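Keeping Tully Pointed Straight

Tully is the little arm at the end of our bench at Gutdale, and September was the month I finally gave its calibration routine a proper going-over. I kept putting it off (we all do!) until its placements had drifted far enough that Facundo Leiva started nudging trays over by hand to meet it. So I blocked off a morning, made a big coffee and got on with it.

The wrist camera comes first, every time. Lens wiped, mount screws snugged up, cable tucked back into its clip so it can't tug when the wrist rolls over. Then Tully goes to its home pose and I let it sit there for 12 minutes with the motors on before I measure anything. Keabetswe Mabaso taught me that one, and I used to skip it — my numbers were all over the place.

After that we go looking for the marker. Tully swings the camera over it from a bunch of different angles, and the software works out where the square is compared to where the arm thinks it should be. I ran 111 poses this time, and the Sollent script threw out the blurry ones for me.

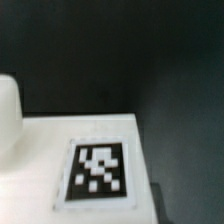

The marker in its white block, from the wrist camera. I love how plain this thing is: black square, white cells, a thin raised border around it.

A few things I wrote on the whiteboard afterward. Wipe the marker with a dry cloth and leave the spray bottle in the drawer. Don't move the block to make room for your lunch. If you change the exposure, write down the old value first! Mine was 100, and I only know that thanks to Keabetswe's notebook.

The second pass went quicker. I loaded the new offsets into the Zunesance controller, dropped the speed way down and sent Tully to each corner of the tray with a pointed tip fitted — three were bang on and the fourth needed a tiny touch-up on joint five. It's back on regular duty now, and the next check is penciled in at 137 run hours. Facundo has promised to leave the trays alone until then.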